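Tips for living with a pair of Pliveo bench arms (workshop and kitchen jobs)

I get more mail about the Pliveo arms than about anything else on this page, including the grout post, so I've pulled my notes together. If you've come in fresh, Pliveo is the hire service that drops off two arms and a laptop, gets you going over a video call, and leaves you to it for as long as you keep paying. I've had mine on the 180-a-month plan since March and I've formed opinions!

First, the money, as that's what everyone asks. The monthly plan covers the arms, the software and swapping out anything that wears. Buying the same kit outright was quoted to me at 1591 and you look after it yourself from then on. I'm still hiring. If you already know you'll use it through a whole winter, do the sums, but have a month on hire before you commit to anything. Plenty of people love the first week and then the arms become a very dear place to hang a tea towel.

Getting set up

Clear more bench than you think you need. The leaflet shows everything on a tidy little table, and you can work that way, but the elbows swing out further than you'd expect when they reach low. I lost a mug on day one. Stand there and wave your own arms about first, with your elbows stuck out, and whatever you'd knock over, move it.

Clamp to something solid. Mine went on an old trestle to begin with and the whole thing shivered every time an arm stopped. I put scrap ply under the clamp pads so they wouldn't chew the edge, then did them up, ran the arms for ten minutes and did them up again. They always give a bit the first time. I check them now whenever I'm wiping down anyway.

Sort your cables before you turn anything on. Hook-and-loop ties, the cheap ones from the garden aisle, every hand's width or so, and leave a proper slack loop at each joint. If a cable goes tight when the arm is folded right up, it's too short a loop. Don't use zip ties here, you'll be cutting them off by the weekend.

Picking your first jobs

Start with things that stand up by themselves and don't mind being squeezed. Tubs, jars with the lid on, small bottles, boxes. Putting a ball in a cup is the one I give to anyone who comes over for a go, as it's forgiving and you can see straight away when you've got the angle wrong. Soft packets come later. Rice in a bag is a misery, leave rice in a bag alone.

Tall narrow containers are fussier than they look. The trick is to come in level with both fingers open wide, one either side, and only then close. If you come down from above you'll clip the rim and over it goes. I lower the arm well off to the side, slide in along the tabletop, and stop for a breath before the squeeze.

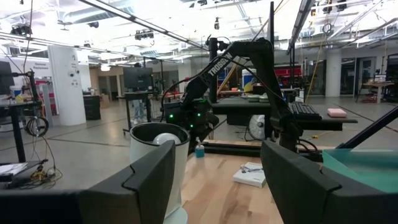
The other thing I'd say about two arms is to give each one its own patch. I put a strip of masking tape down the middle of the bench and for the first fortnight neither arm was allowed over it. Sounds childish, works a treat. Once you've got a feel for where the elbows go you can peel the tape off and start handing things across, left to right first, then back again.

Keep your light coming from the side if you can manage it. A lamp right overhead puts the shadow of the gripper exactly where you're trying to look, and the wrist camera has the same trouble you do. I moved a clip lamp to the shelf end and my dropped jars went down noticeably. A pale bench helps too – if yours is dark, an offcut of light ply or even a sheet of butcher's paper taped flat will do.

Shiny and see-through things

Clear glass is a pain. For spice jars I wrap a rubber band low down, which gives the fingers something to grip and gives the camera something to find. Two jobs from one rubber band. For anything really slick (I'm looking at you, olive oil bottle) a strip of that rubbery drawer liner does the same, and you can wash it.

Very shiny tins I turn so the label faces the camera. No label, bit of tape.

Cleaning

The fingers pick up flour, sawdust, grease, the lot. A barely damp microfibre cloth and a drop of dish soap, then a dry one. Don't spray anything at the arm itself, spray the cloth. For the creases at the finger tips I use an old soft toothbrush, and a cotton bud for the lens. If you've been sanding nearby, chuck a pillowcase over each arm beforehand, it's much easier than getting fine dust out of the joints later on. Let them cool down before you cover them, mind.

Anything that touches food gets its own finger covers in my house. Pliveo will sell you covers, though I found the Bakirham ones a better fit and they go through a hot wash without going gummy. The Panyasiri ones are cheaper and a lovely colour but they went baggy on me after 3 washes, so now they're workshop only.

What I use them for now

Sorting screws into tubs, mostly, and I'm not ashamed of it. Moving jars from the draining rack to the shelf. Holding a piece still while I glue the other half, and for that alone I'd keep one of them. I tried them on folding tea towels and got a sort of parcel. My neighbour in Bruncombe has the same kit and swears hers folds beautifully, but she's had a lot more practice and she irons them first, so make of that what you will.

What I'd grumble about

The noise, for one. It isn't loud, but there's a whine when the arms hold a pose, and in a small kitchen it gets into your teeth. A square of cork under each base took the edge off.

The start-up is slow as well. Put the kettle on, press the button, and you'll be about level.

And the support line is good but shuts at 2 in the afternoon, right when I get going. Write your question down with what you were doing at the time and send it the night before, you'll get a far better answer than you will ringing in a flap with jam on your hands.

A few odds and ends from readers

Bulldog clips along the bench edge make decent cable hooks. A silicone baking mat stops light boxes skating away when a finger nudges them. Put a bit of sand or a few dry beans in the bottom of a practice cup if it keeps toppling, then take them out again once you've got your eye in. And park the arms folded before you switch off, with a cushion or a folded towel underneath, as they go floppy the second the power's gone and they come down harder than you'd like.

Next time it's back to grout, I've had letters.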